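Firkbridge Starts Again, With Six Players and a Cold Gym

The women's basketball team of Firkbridge lost its last season in a way that people in town still discuss at the bakery. They won the first eight games, then the heating in the hall broke, and the club had to travel for every match until April. After that they won only twice.

This year the team has a new sponsor, Cullura, and a new hall in Breltdale, 50 minutes away by bus. The hall has 364 seats. On the opening night all of them were taken, and people were standing along the wall near the doors.

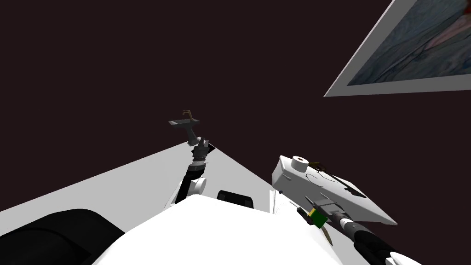 Sfakianakis, the head coach, told me that the seats do not worry her, the bench does. Only 6 players from the old squad have stayed, and two of them are still at school. "I can teach a zone defense in one month," she said. "I cannot teach trust so fast."

Her practices are long and quite silent. The players run the same play from the left side until the passes arrive without a look. Then they change sides and do it again.

The club has sold 1,782 tickets for the home games so far, more than in all of last season. The next one is against the league champions, and the bus leaves at 4 p.m.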